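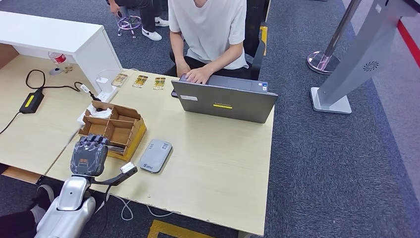
Fig. 4. A cardboard organizer, divided into compartments.

Home Guides Redirects Sitemaps Support

Sovley User Guide, Section 4: Moving Old Pages Without Losing Them
Reading time: 5 minutes

Sooner or later you will rename a page. Search engines will go on sending people to the old address for months, with the loyalty of a dog waiting at the wrong door. The Redirects panel in Sovley points them to the new one.

Before you start, export your current rules (Tools > Export). The file is small and you will resent not having it.

1. Open Sovley > Redirects and click Add Rule.

2. In Old Address, paste everything after your domain name, including the first slash. Leave out the domain itself. Sovley will accept it, save it, and then match nothing.

3. In New Address, paste the page you want visitors to reach. Pick the closest match. Sending every retired page to the home page is quick, and search engines tend to treat it as an error page in a nice hat.

4. Set Type to 301 (permanent). Use 302 only if the old page is coming back, and be strict with yourself about whether it is.

5. Click Save, then Test. A green line means one hop. A yellow line means the rule lands on another redirect, so edit it to point at the final page.

6. Clear your cache and try the old address in a private window.

Note: To add rules in bulk, upload a CSV with two columns and no header row. The limit is 3000 rules per file. Anil Hegde on our support desk once received a file with 1012 rules, all of them pointing to themselves. Sovley now rejects these.

Caution: Wildcard rules run after exact ones. A rule for /blog/* catches every blog address that has no rule of its own, including the posts you meant to keep. Switch on Preview first and read the list, even if it is long.

Caution: If the Zondthorpe theme is active, turn off its own "Smart Links" option. Two systems redirecting the same page will pass a visitor back and forth until the browser gives up.

Hits are logged for each rule. Leave a rule in place while its count is still going up. The log keeps the last 400 entries and drops the oldest first.

Next: Section 5, Sitemaps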